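Peludine Home Gripper Build
Progress report to the Flandano small projects fund
Prepared by Rima Najjar, April 21, 2023

Summary
The fund supports the design and assembly of hand-held parallel grippers in a domestic workshop. Work in this period moved from bench assembly to handling trials with small, flexible objects. The build remains within the approved budget.

Work completed
Both grippers are assembled and in use. The linkages were rebuilt in March after play was found at the finger joints, and the blue contact pads were refitted. Phúc Trương revised the jaw alignment procedure, which now takes roughly 10 minutes per tool.

Handling trials
Bracelets were selected as the trial objects – beaded and braided cord types both – as they change shape when lifted. Trials are carried out inside an open white cardboard box. 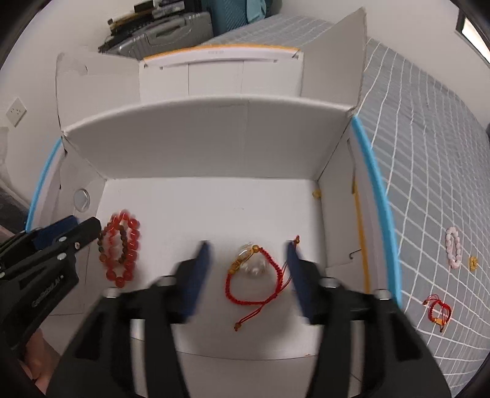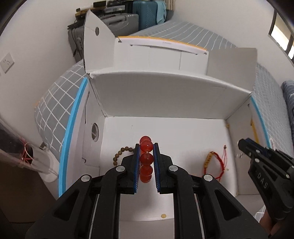

Trials in the cardboard box, with red beads between the fingers in the second view.

Outstanding matters
Braided cord with free ends remains the more difficult case, and a narrower fingertip is under review. Replacement pads ordered from Sernovside have not yet been delivered – the present set will be retained until they arrive.

Next period
We plan to complete 4 further trial sessions and to issue the assembly notes to the fund. No change to the grant amount is requested.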